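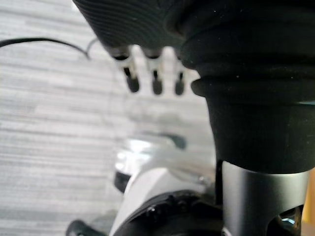
Repair manuals should be sold with the product, in print, and kept available for as long as parts are. I have held this view for 15 years, and the latest change at Drotow has only hardened it.

In April the company moved the service documents for its Ridgeway pumps behind a dealer login. The older manual ran to seven chapters and gave torque values, seal dimensions and a full parts list. Owners now get a leaflet on safe installation and a telephone number. The pump itself has not changed.

The usual defence is liability. A manufacturer does not want an untrained person opening a pressure housing. That is a fair concern, but withholding the torque value does not stop the housing being opened. It means the bolts go back at whatever tightness the owner guesses. A seal fitted that way will often leak, and the maker then receives a complaint it could have avoided.

Cost is a weaker argument. The document already exists, as the dealers need it. Wavwood prints its manuals on plain paper, charges £5 for a replacement copy and still lists models it stopped making long ago. Gendinden offers a free download with no account required. Both firms sell into the same market as Drotow.

I would support a simple rule: any figure a dealer needs to reassemble the product correctly should be open to the person who owns it. Diagnostic software is a harder case and should be dealt with separately. Torque tables could be released tomorrow.

Posted 5/24/24

Contact | © Ridgeway Owners' Notes | Back to top

This site uses cookies to remember your settings. Accept | Manage preferences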